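Search this site Go

Robot Learning, Week 2: Collecting Demonstrations
Notes by Halyna Ostapchuk

A learning system copies what you show it, including the parts you wish it hadn't seen. If you hesitate over every brick, you will train a very expensive hesitator.

Each pair records 40 episodes of the sorting task. Last May's class recorded 61 and kept fewer, mostly because people changed their minds halfway through and called it variety.

Before you record:
– Home both arms.
– Agree on the order of the bricks. Say it out loud.
– Name the episode properly. "test_final_new" will be deleted without a funeral.

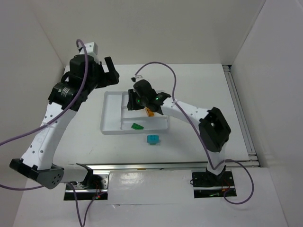

Variety in the starting layout is worth more than extra episodes of the same one. Move the bricks, turn them, swap the colours between compartments. A layout with green and orange already in the right-hand sections of the tray and the teal brick still out on the tabletop is a perfectly good start, and so is its opposite. Leave the tray itself where it is until Week 3 – we will have enough to argue about by then.

Mark failed grasps as failed. Do not trim them to look clever. Logs go in the Bondarchuk folder before you leave.

Contact the teaching team | © 2019 Atcombe Robotics Teaching Lab | Back to top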